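Snack drawer opens at the Grarkville hall, and it's a big one

I popped into the old Nareck Street hall in Grarkville this month to see what all the fuss was over a desk. Yes, a desk! The community study room there has finally got its snack drawer, after a good year of people muttering about crisps going missing from the kitchen cupboard, and I'm pleased to report that it's enormous.

The desk is the grey one that used to sit in the back office at Declercq, the stationer's on the high street. When the shop moved to Brelmont it went spare, and Hưng Tăng, who runs the homework evenings, got in quickly and had it for 55 pounds. He'd only wanted something for the little ones to draw on (the top's nice and smooth) but then he pulled the drawer out and had a better idea.

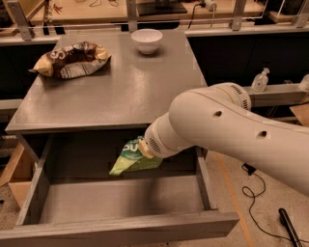
Green bag going into the drawer, brown one still up top with the bowl.

The plan couldn't be simpler. Bags of crisps and other nibbles live in the drawer, the drawer stays shut while people are working, and at half past five it gets pulled open and everyone has a rummage. There's a small white bowl too, for anybody who'd like to share a bag without a dozen hands going in it. I asked whether the bowl goes in the drawer as well and got two different answers, so I think that's still under discussion.

Hiyori Ogura has been looking after the money side. The snack fund stood at 1557 pounds when I asked, much of it from the plant sale in May, and she reckons some 700 of that will see them through to next summer if they stick to sharing bags. The rest is for new lamps, and I'm told there's a strong feeling about lamps.

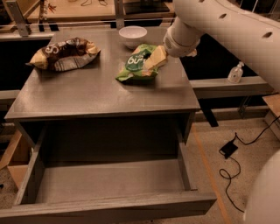
Most of the talk on the evening I went was over what should be stocked. The younger lot want anything salty. The exam-year group put in a very serious written request for biscuits, which was turned down on account of crumbs (crisps make crumbs too, as one lad pointed out, and he got a round of applause for it). For now it's crisps and similar only, nothing with chocolate in warm weather, and no nuts at all. If you're bringing something in, Hiyori would like it sealed and in date, and please leave it with her at the desk so it can be written in the book.

And do be kind to the drawer. It comes out a long way, much further than you expect, and I very nearly walked into it myself! Hưng is going to put a bit of felt on the runners and he's asked that nobody leans on it or sits a toddler in it. He did say toddler. I didn't ask. 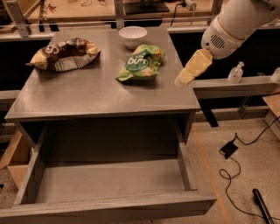

There's been a bit of grumbling that a study room ought to be for studying, and I do see that. But I've done my share of revising on an empty stomach and I can't say it did my French any good. The parents I spoke to were all for it, especially those coming straight from work with no tea on the go yet.

The room opens at four in term time and closes at seven. It's free, you don't need to book, and you can bring your own snacks if the drawer doesn't suit. Hưng has had 1000 leaflets printed with the new hours on, which seems rather a lot for Grarkville, so take a few for the neighbours.

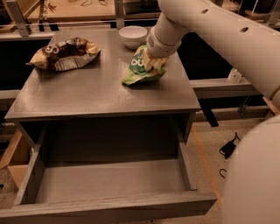

Crisps and the sharing bowl on the desk, drawer open.

Donations for the drawer can be handed in at the hall any afternoon from four. Salt and vinegar would be very welcome, Hiyori says, and no more prawn cocktail until after February, please.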